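Three weeks with the Roveck headset

I bought the Roveck second-hand in February, from a man in the next town who had used it for one flight and a bit of a train journey. It came with the box, the cleaning cloth and 3 of the 4 nose pads. I paid less than half of what he did, which made me feel better about it than I probably should.

For anyone who hasn't come across these, the Roveck is a pair of display glasses. There is no computer in them. You plug a cable into a phone or laptop and it shows up as a screen floating a couple of metres in front of you. I wanted it for working at my mum's, where the only desk is a dressing table with a mirror in the way, and my neck had started to complain about the laptop.

Setting it up took longer than I had hoped. My old laptop has one USB-C port that carries video and one that doesn't, and they are not labelled. I tried the wrong one first, decided the glasses were broken, and wrote half a message to the seller before trying the other side. I deleted the message.

After that the picture came up straight away, but the text was soft on the right. I went through the nose pads twice. The pair that was missing its partner turned out to be the size I needed, so I emailed Skemard, the shop that sells spares for these things. Mieke De Haan replied the same afternoon and said the pads were out of stock but the ones for the older Karby model would fit if I trimmed the tab with nail scissors. They do fit. The whole order came to less than the postage.

With the right pads on, the text is sharp in the middle two thirds of the screen and good enough at the edges. I use a larger font than I do on a monitor. Spreadsheets are fine. Long documents are fine if I keep the window narrow. Anything with small grey writing on a white background is hard work, and I have given up on reading the news that way.

Brightness is the other thing. In my mum's back bedroom with the curtains half drawn it is very comfortable. By the kitchen window at midday the screen washes out and I can see the bird feeder straight through my email. There is a clip-on shade in the box which fixes this, but then I can't find my tea.

The glasses weigh more than ordinary ones and the weight sits on the bridge of the nose. I can do an hour and a half before I want them off. I had read people claiming a full working day and I don't know how they manage it. They also get warm above the right eyebrow. It isn't painful, but on a mild day I notice it.

I wear glasses for distance, so I had to get prescription inserts. My optician hadn't made any before and needed the template from the website printed at the correct scale. I printed it at the wrong scale the first time. The second set took 4 working days and clicks in with small magnets. If you have a strong prescription, add the cost of these before you decide whether the price is a good one.

The software is called Manole and you can ignore it for most things. Without it the screen is fixed to your head, so it moves when you do. With it running, the screen stays put in the room and you can look from one side of it to the other. On my laptop this worked well until version 127, when the screen began to drift slowly to the left. I would start the morning facing the wardrobe and finish it facing the door. Going back to the previous version cured it.

Video is where they are at their best. I have watched films on them lying flat on the sofa, and I also went through a pile of short clips I had saved and never looked at. Colours are strong and blacks are properly black when the shade is on. Plain pale backgrounds showed me a slight tint in the bottom corner that I hadn't seen with films, and now I look for it every time.
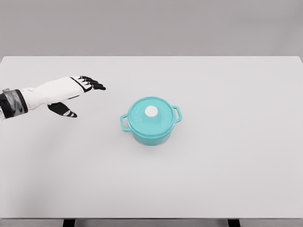 Rendered hand and teal pot.

The sound is what you would expect from speakers in the arms of a pair of glasses. Speech is clear and music is thin. My mum could hear it from the landing, so I use earphones after nine in the evening.

Battery drain is worse on the phone than on the laptop. A two-hour film took mine from full to just under half. There is an adapter that lets you charge at the same time, but it adds another cable and a little box that has to live in a pocket.

I'm keeping them. I have moved the dressing table back against the wall and work from the armchair now, with the keyboard on a tray. The next job is a longer cable, as the one supplied is 3 inches too short for the socket I want to use.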